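ユニフォームの整理

2018年12月2日

押し入れの衣装ケースを買い替えることにして、中身を全部出した。ほとんどが昔のユニフォームとTシャツで、ここ何年かは開けてもいなかった。

新しいケースはHavineの引き出し式にした。1つ2836円。前に使っていたGarnoのものより浅いので、今までのように丸めて上から押し込むと閉まらない。畳んで立てて入れるしかなく、先に畳み方を決めることにした。

試したのは、背中を上にして広げ、両脇を内側に折り、袖を重ね、最後に裾から三つ折りにする方法。綿のTシャツならこれで問題ない。ユニフォームは生地が滑るので、袖を折ったところで脇がずれてくる。机に直接置くより、布を敷いた上でやるほうがずれにくかった。

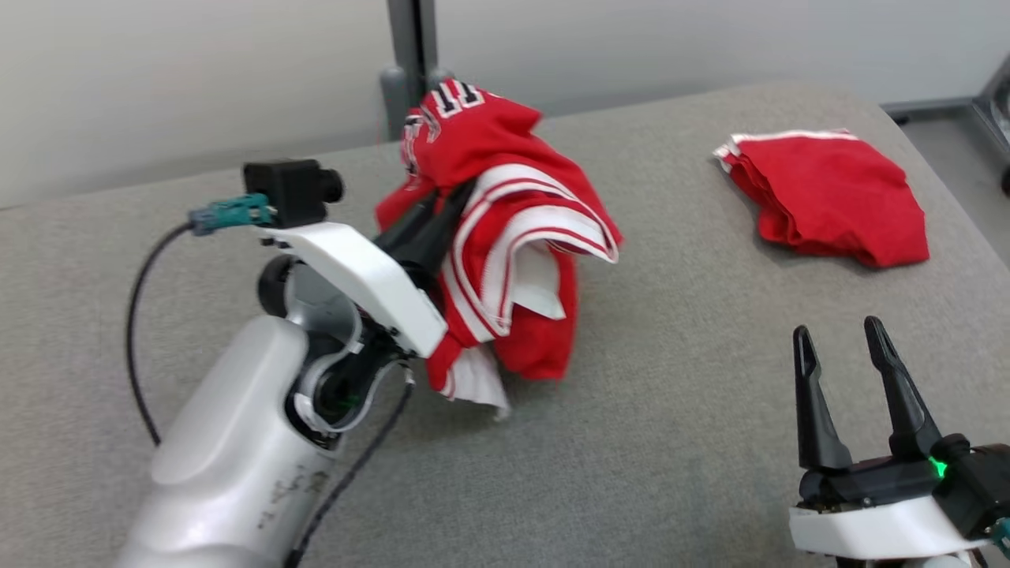
赤いものは特に気をつけている。白い部分に色が移ったことが一度あり、それからは赤だけ分けて洗い、しまうときも白いシャツとは別の段にする。胸や背中の文字がプリントのものは、折り目が文字にかからないようにしたい。長くしまっておくと、折れたところからひびが入る。刺繍のものはあまり気にしなくていいと思う。

文字が大きいとどうしても折り目がかかる。そういうものは間に薄紙を1枚はさんだ。薄紙はPlusexの56枚入りを買ったが、使ったのは13枚だけで、残りは引き出しの奥に入れてある。アイロンは裏返して低温でかけた。プリントの上には当て布をしても直接はかけない。

立てて入れると上から見えるのは畳んだ山の部分だけなので、どれがどれか分かりにくい。襟を上にすれば見分けがつくかと思ったが、襟のところだけ厚くなって隣が倒れてくる。結局、裾側を上にして、引き出しの前にチームと年を書いた紙を貼った。

もう着ないものは3月のフリーマーケットに出すつもりで、別の袋に分けた。サイズが160の子ども用も何枚か残っていて、これは状態がいいので先に写真を撮って値段を決める。防虫剤はまだ買っていない。古いケースは粗大ごみの受付に電話してから出す。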